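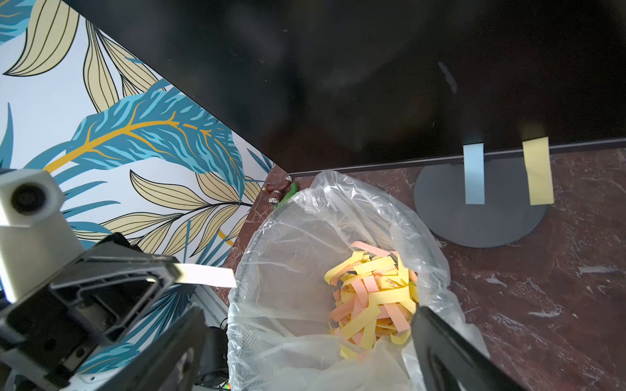
*Paper strips on the lower edge of a desktop monitor, with a lined wastebasket nearby.*

A **monitor note** is a slip of paper fixed to the edge of a computer screen as a reminder. It may be an adhesive note sold for the purpose or a strip cut from colored paper and held with tape. Notes of this kind are common in offices, workshops and shared study rooms. Removing them when they are out of date is a small but regular part of desk cleaning, and this article deals mostly with that.

## Placement

Notes are usually put on the bezel, the narrow border around the display, so that the text on the screen stays readable. The side edges are used most. The bottom edge is also used, but notes there hang over the stand and are easily brushed off. Notes on the top edge tend to curl forward in a warm room.

Most users keep one color for one kind of reminder. In the Farnley system, described in an office handbook by Na-rae Kwon, yellow is for tasks, blue is for phone calls and pink is for anything owed to another person. Kwon set no limit on the number of notes but advised clearing the whole screen every September.

## Removal

A note with a repositionable adhesive is peeled from the glued end, slowly and close to the surface. Pulling from the free end bends the paper and may leave it curled or torn. Taped strips are lifted by the tape. The screen should be steadied at the frame with the other hand, as pressure on the panel can damage it.
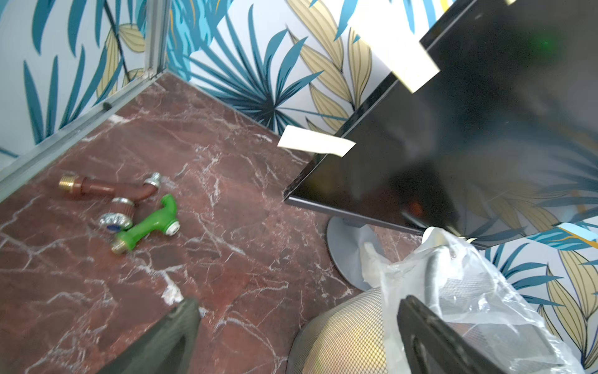 **Can notes be stuck to the screen itself?** They can, but the adhesive may leave a film on the coating, and the bezel is the better place.

Residue on a plastic bezel is wiped off with a cloth slightly dampened with water. Alcohol is used only where the maker of the monitor allows it. A dry microfiber cloth is enough for fingerprints.

## Disposal

Old notes go into a wastebasket kept within reach of the desk. A small round basket is typical. Mesh baskets are light and inexpensive, but scraps and pencil shavings work through the openings, so they are often fitted with a thin plastic liner turned down over the rim.

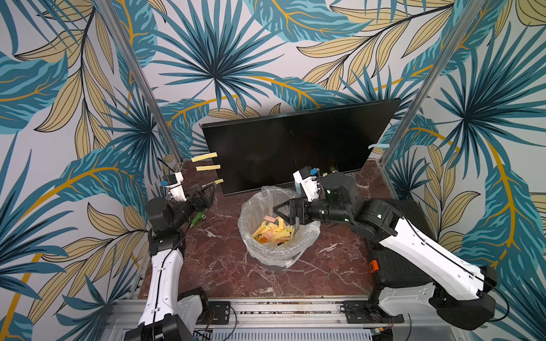

*This page was last changed on 9/11/22.*

Loose strips take up more room than their weight suggests. Ye-ji Yeo, who kept a record of desk waste at the Geltik drafting office, collected 529 notes from 23 desks in one clearing. Of these, 134 were blank on both sides and could have been used again. Yeo's record led the office to put a tray for blank slips beside each basket.

Notes carrying passwords, account numbers or customer names are shredded first. Where paper is recycled, the liner is emptied into the paper bin and put back, and notes are kept apart from food waste. Local rules on adhesive paper differ.

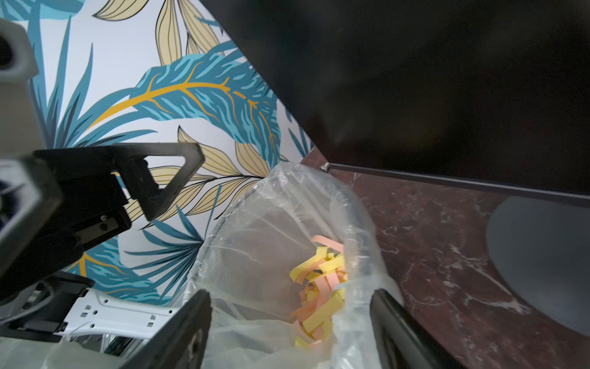
Liners for desk baskets are sold in rolls and are chosen by the width of the rim. One that is too small slips down into the basket as it fills, and one that is too large bunches at the top. Clear film has the advantage that the contents can be checked before the bag is tied, and a small heap of curled yellow and salmon-pink strips at the bottom is easy to tell from other trash. Black film hides the contents and is preferred in reception areas.

## See also

- Adhesive note
- Desk cleaning
- Wastebasket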